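Been trying out the Kotero hand-held gripper kit from Gavex. You hold a gripper in each hand, do the chore yourself, and the recordings are meant for training a robot arm. Notes as I go. May 28, 2018

1/ I have the two-hand set, on loan from Noel Ambrosio at Himosgate. Setup took 18 minutes, most of it looking for the right cable. The manual is four pages and skips the part where you pair left and right.

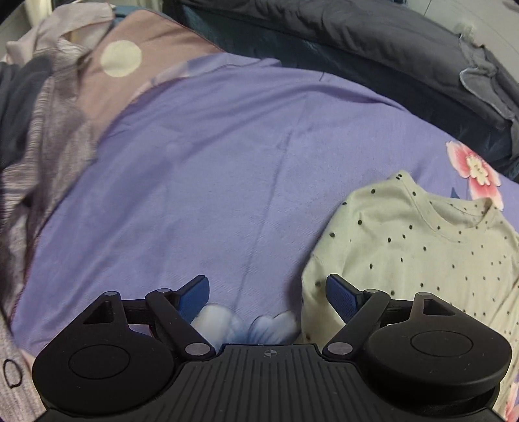 2/ Clothes are the test I care about. Mugs and blocks are easy and every kit does fine with them. A thin long-sleeved top with polka dots, spread out on a soft bed, is a lot closer to what I'd want a robot to handle at home. The blue pads are flat and textured, and you have to come in low to get one layer of cloth and leave the sheet alone.

3/ Weight is OK for short sessions. My wrist starts to complain before the battery does. Arnel Magbanua has the older Lacson set and says the same about his.

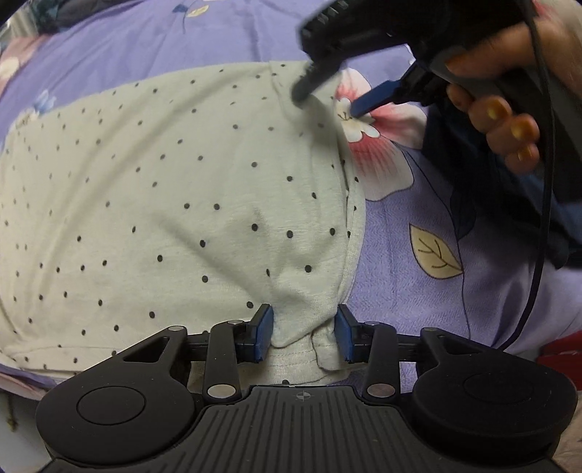
Two grippers on the dotted knit, blue pads on both.

4/ Using both hands takes practice. I kept closing the left one when I meant the right. By the second evening that mostly stopped. The cables are still annoying - I'd pay extra for a version without them.

5/ Price is 2775 for the pair, software included. A single is cheaper but I wouldn't bother with it for laundry. Spare pads are extra. 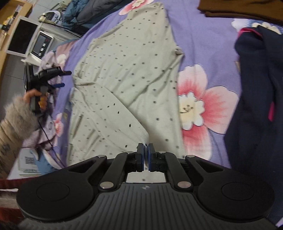 6/ The software is the weak part. It saved over 800 clips for me without losing any, but naming them is manual and there's no batch delete. Support answered my email and said batch delete is planned for August.

7/ So: good hardware, so-so software. If you only need one hand, wait for the update. If you fold things, get the pair. Sleeves next.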